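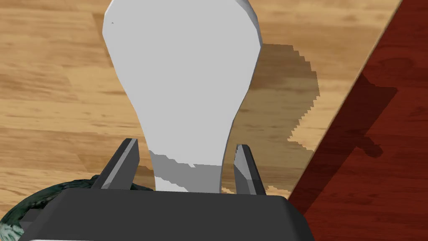
Interim report to the Lamptey Fund: protein at breakfast, strength class, older adults
Submitted by Euan Rutherford, Fokmont Community Gym
Period covered: start of the grant to the end of February

12 shares | 3 comments

You asked for fewer adjectives this time, so I will start with the numbers. We planned for 50 members over sixty to lift twice a week and eat a higher-protein breakfast on every day of the week, including the days when they would prefer toast. We enrolled 50. As of this report 17 have left, which is more than we budgeted for and fewer than Ilze predicted in the staff kitchen.

Of the 17, most gave us a reason. Knees came first, grandchildren second, and cottage cheese a strong third. One man left to take up bowls and has written twice to tell us how well it is going.

Training. The strength classes are on schedule. Valter Kvam runs both weekly groups and has kept to the program we sent you: squat to a box, row, press, carry something heavy across the room and back. Loads go up when the last two repetitions stop looking like a hostage situation. We have logged 659 individual attendances so far. The Saturday group accounts for more than half of them, largely on the strength of the coffee afterward, which is not a line in the grant and which we continue to fund from the vending machine.

Grip strength and the chair-stand test were done at enrollment and again at week 6. Chair stands have improved in both groups. Grip has improved in one group and stayed flat in the other, and I would love to offer you a theory. Vasilică Surdu, who does our data, has asked me to stop offering theories until the next round of testing. The full tables are with him and will come to you with the final report.

Breakfast. This is the part that has gone less smoothly. The plan assumed people would be happy to swap cereal for eggs, yogurt, or a scoop of powder in their oatmeal. People were happy to say they would. The food diaries tell a different story, and in several cases the diary was plainly filled in all at once, in the same pen, in the parking lot.

The powder itself was a problem. The first supplier's vanilla was compared to wallpaper paste by members old enough to have hung wallpaper. We switched to the unflavored one from Hellow in the second month, and complaints dropped to a level I would call conversational. We also learned that "one scoop" means whatever spoon is nearest, so every household now has the same one and a card that says level, please.

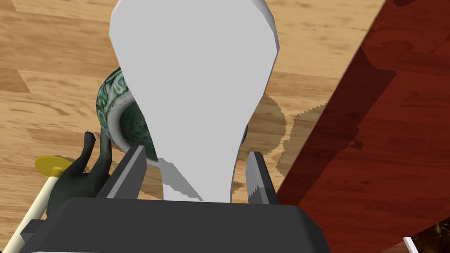

Simulation still, rounded white object at the gripper.

Ilze Kazlauskienė rewrote the recipe sheet in larger type and took out the word "macros." She has also been phoning people on weekday mornings at 7:30 to ask what they are eating. This is the most effective thing we have done and it cost us a phone bill. It has not made her popular.

Money. We are under on equipment and over on eggs. The Prelletti rowing machine we had penciled in was never bought, as the members preferred the carries and the machine would not have fit past the radiator. I would like your permission to move that amount to the food line. Oda Engebretsen has the revised budget and can send it in whatever format your portal is accepting this month.

Problems you should know about. Two members turned out to be on kidney diets and should have been caught at screening. They weren't. Both were moved to the training-only group before the breakfasts began, their doctors have been told, and the screening form now asks the question on page one instead of page four, where only Vasilică ever went.

Next period. Retest everyone who is still speaking to us. Keep the calls going, with Valter taking half of them. Fill as many of the empty places as we can from the waiting list, on the understanding that late starters will be reported separately. Ask the bowls man for his chair-stand score, if he can spare the time.

3 comments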